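# 블로그 광고 네트워크 갈아타 보신 분 계신가요?

**밀크티두잔**

안녕하세요, 옷 정리랑 살림 얘기 올리는 작은 블로그를 하고 있어요. 지금은 Flarkmont 배너를 본문에 7개 깔아 뒀는데 모바일에서 글 읽다가 자꾸 눌린다고 독자분들이 뭐라 하시네요ㅠㅠ 그래서 Ikura 쪽 네이티브 광고로 바꿔 볼까 하는데, 승인이 까다로운지 궁금해요. 그리고 두 개를 같이 돌려도 되나요? 방문자는 많지 않고 글은 49개 정도 있어요. 수입이 확 줄까 봐 선뜻 못 바꾸겠어요.

**새벽네시반**

저 작년에 똑같은 고민 했어요! Ikura는 신청하고 19일 만에 승인 났고요, 중간에 개인정보처리방침 페이지가 없다고 한 번 반려됐어요. 그거부터 만들어 두세요. 첫 달은 수입이 좀 떨어졌는데 3월쯤 되니까 예전이랑 비슷해졌어요. 같이 돌리는 건 저는 됐는데 계약 조건이 계정마다 다른 것 같으니 담당자한테 메일로 꼭 물어보시고요. 아, 그리고 추천글 위젯은 본문 맨 끝에만 넣었어요. 중간에 넣었더니 제 글이랑 섞여서 저도 헷갈리더라고요ㅋㅋ 썸네일은 글 첫 사진을 자동으로 가져가니까 글자 없는 단순한 사진이 보기 편해요. 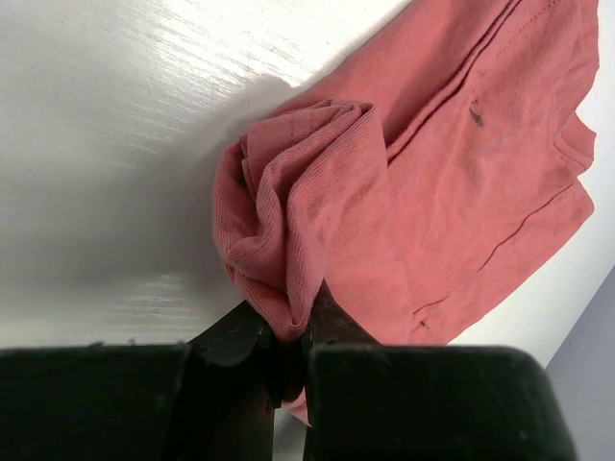 *흰 나무 탁자 위에 올려 둔 연어색 면 티셔츠*

광고 표시 문구는 지우지 마세요. 저는 스킨 고치다가 실수로 가려져서 경고 메일 받았어요.

**지나가던사람**

Saber 쓰세요. 그게 나음

**느린와이파이**

윗분 Saber는 방문자 적으면 아예 신청이 안 될걸요? 저는 거절당했어요. 질문자님은 배너를 2개로 줄여 보고 한 달 지켜본 다음에 옮기셔도 늦지 않을 것 같아요. 참, Milter 플러그인 쓰시면 모바일에서만 배너를 끌 수 있어요. 설정 메뉴가 좀 숨어 있어서 저는 한참 찾았네요. '표시 조건' 탭 안에 있어요.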